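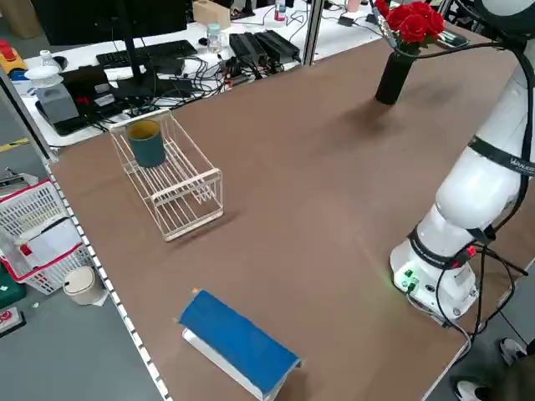 Table with red roses in a black vase and a white dish rack

Grendside Depot Liaison Group
Minutes of the December meeting

Present: Yakubu Adeyemi (chair), Ekaette Lawal (minutes), two representatives of the Sumwood residents, one representative of the depot command, one representative of Vorell, the transport contractor.
Apologies: the parish council of Ramalho.

The meeting was opened at 18:30.

1. Minutes of the previous meeting
Accepted with one correction. In item 4 the word "ammunition" must be read as "ammunition boxes (empty)".

2. Convoy movements through Sumwood
The depot representative informed us that 192 military vehicles passed through the village in the last quarter. Of these, 33 passed after 22:00, and the residents find this too many. Mr Adeyemi reminded the meeting that the depot had agreed to give notice of every night movement by e-mail. Residents said that the notice came the next morning on several occasions. The depot representative accepted this and will speak with the duty office.
Vorell asked if the low bridge on the Ramalho road can be used again by the trailers. The answer is no, until the county has finished its inspection.
Action: depot to send the new list of contact persons before the next meeting.

3. Storage of returned equipment
The depot expects 316 containers of equipment coming back from the training area. They will stand on the north field, in rows of 2 high. Ms Lawal asked what is inside. It was explained that these are tents, field kitchens, generators and spare parts — no weapons and no explosives. Generators will be emptied of fuel before transport.
A resident asked for the lights on the north field to be turned away from the houses. The depot will look at this on site together with the residents.
Action: Mr Adeyemi to arrange the visit.

4. Siren test
The test will stay at 11:00. The primary school has asked again for a warning by telephone, and this was agreed.

5. Footpath along the fence
Still closed. The drainage work is finished but the new signs have not been delivered. The residents are not satisfied with the delay and wish this to be written in the minutes.

6. Any other business
Vorell has a new site manager, who will attend from the next meeting. The key of the meeting room must be returned to the depot gate and not to the school.

The meeting was closed at 20:05. The date of the next meeting will be sent by e-mail.

E. Lawal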